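Data collectors wanted, and a few people who like arguing about rules

Hi, I'm Nizar Khalaf. I run the practice group at Totevport, and I'm looking for people to come work with hand-held grippers and help us finish writing down how that work should be done. It's paid, it's part time, and you don't need a degree in anything.

Let me back up a little. Our collectors go into ordinary kitchens, pick up a gripper with a camera on it, and do everyday jobs with it so a robot can learn from the recordings later. We've been at it long enough to have habits, and some of those habits are good and some are just whatever the first person happened to do. Last winter we sat down and compared notes with the crew at Padalitz, who do the same kind of work, and wow, we disagreed on nearly everything! When does a recording start? Can you nudge a thing with your free hand? If you drop a spoon, is that a bad take or a useful one? We had 274 separate notes by the end of it, plenty of them contradicting each other, and one that just said "ask Vesna."

So we're turning all that into a handbook. The draft is called Gania (long story, it was the name of the folder) and it's 14 pages right now. I want to keep it short enough that a new person can read it over a cup of coffee and start work the same morning.

Here's where you come in. I need collectors who will work by the draft for a season, follow it to the letter even where it's silly, and then tell me exactly where it's silly. You'd be doing shifts of four hours, mornings from 8:30 or afternoons from 1:00, starting in April. Each shift is a string of short tasks. Put the cups away, move fruit from one container to another, clear a counter, that sort of thing. After every task you fill in a half-page sheet.

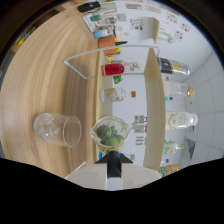 The sheet matters to me as much as the recording does, and I'm going to be a pain about it. If a rule made you slower, write that down. If you broke one without noticing until later, write that down too, and no one will dock you for it. The Vukčević kitchen sessions taught us more from the scribbles in the margins than from the part with the check boxes.

A few of the rules as they stand, so you know what you're signing up for:

Glass gets checked for chips before you touch it with the gripper, and anything chipped is out for the day.
Nothing hot, nothing sharp, nothing lit. We may loosen this one someday, but not this season.
Leave the home the way you found it. If you move somebody's spices, they go back where they were.
No faces, no mail, no family photos in a recording. Look around before you start, and if you catch something afterward, flag the take and we delete it.
Drops and fumbles stay in unless something broke. Don't restart because it looked clumsy.
Rest your wrist between tasks. Two minutes, every time, even if you feel great.
Anyone who lives in the home can stop a session at any point and doesn't have to say why.

I'd love to hear which of those you think is wrong. Really, put it in your application!

Who am I hoping for? Somebody patient, first of all. You'll be standing most of the shift and doing the same small motion over and over, and the gripper gets heavier than you'd think by the third hour. It helps if you've worked somewhere with procedures — a restaurant line, a lab, a warehouse, a pharmacy counter — and have opinions about the ones that were useless. Left-handed people, please apply, I have far too few of you. You should be 18 or older and okay with visiting homes that have cats.

Pay is hourly, the same rate for collecting, paperwork and the monthly review meeting, and travel between homes counts as work time. Training is two paid days. We have 100 hours set aside per person for the season, and there's a decent chance of more after that, though I can't promise it in writing yet.

To apply, send me a short note through the Totevport jobs page with "Gania" in the subject line. Skip the cover letter. Tell me about a rule at some job you've had that everybody ignored, and whether they were right to. Add which shifts you could do and which hand you write with. I read all of them myself, so give me a week or so to get back to you.

If you host instead of collect, meaning you have a kitchen you'd let us into, write to me at the same place and put "kitchen" in the subject. Hosts get paid too, and small kitchens are very welcome.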